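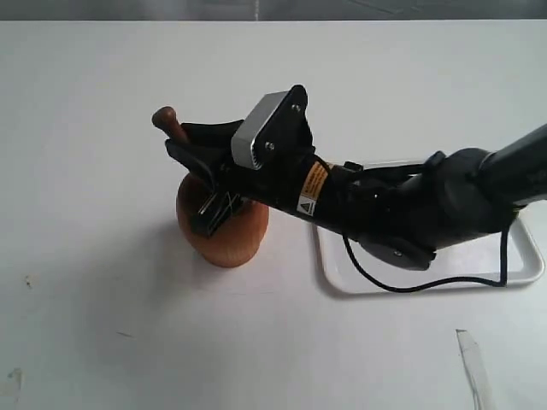
오렌지빛 도는 갈색 나무 절구 + 절굿공이 (공이 손잡이 끝은 짙은 갈색, 둥근 모양)

Kadelus 나무 절구 세트

재입고. 지난번에 금방 빠져서 문의 많았어요. 이번 수량 200세트, 추가 입고는 4월 예정인데 확정 아님.

구성: 절구 1, 공이 1. 쟁반은 미포함입니다!! 따로 파는 것도 없어요.

용도
깨, 마늘, 통후추, 말린 고추 정도. 생강은 얇게 썰어서 넣으세요. 얼음이나 굵은 소금 덩어리 내려치는 건 안됩니다. 찍힘 생겨요. 견과류는 조금씩.

사이즈
입구 지름 11cm. 한 손으로 잡히는 크기고 4인 가족 양념용으로 무난. 김장용 찾으시는 분은 Jedetti 대형으로 가세요, 이건 작습니다.

관리법
- 첫 사용 전 미지근한 물로 헹구고 그늘에서 하루 말리기
- 식기세척기 X, 물에 담가두기 X
- 세제 쓰지 말고 굵은소금으로 문질러 닦기
- 한 달에 한번쯤 식용 오일 얇게. 저는 아마씨유 씁니다
- 마늘 냄새 배면 생쌀 한 줌 넣고 빻아서 버리면 꽤 빠져요

색상 관련. 나무라 하나하나 달라요. 붉은 기 많은 것도 있고 노란 쪽도 있고. 공이랑 절구 색이 딱 안 맞을수 있습니다. 결 지정, 색 지정 주문은 못 받아요. 작은 옹이도 교환 사유 아님. 갈라짐은 바로 교환해 드립니다. 사진 찍어서 문의란에 올려주세요.

배송
결제 후 영업일 기준 7일 이내. 제주, 도서산간 추가요금 있음. 박스에 McIver 로고 찍혀서 가는데 같은 물건 맞아요. 수입처 박스 그대로 나갑니다. 선물포장은 주문 메모에 "포장" 이라고만 써주세요. 리본 색은 랜덤.

교환/반품
받으신 날로부터 7일. 사용 흔적 있으면 안되고요. 양념 냄새 나는 상태로 돌아오는 경우가 가끔 있는데 이건 환불 어렵습니다. 단순변심 왕복 배송비 고객 부담.

자주 오는 문의
공이만 따로 사고 싶어요 → 재고 있을때만 가능. 문의 먼저 주세요.
커피 원두 되나요 → 되긴 하는데 기름이 배요. 커피 전용으로 하나 두시는게 나음.
아기 이유식용? → 익힌 채소 으깨는 정도는 괜찮습니다. 양념용이랑 같이 쓰진 마세요.
곰팡이 폈어요 → 덜 마른 채로 찬장에 넣으신 경우가 대부분. 가는 사포로 살살 밀고 햇볕 말고 그늘에 바짝 말린 다음 오일 다시 발라주세요. 안쪽 깊이 먹었으면 교체하시는게 맞습니다.

Zustham 도마 같이 주문하시면 합배송 됩니다. 장바구니에 같이 담으시면 되요.

공유 11
댓글 82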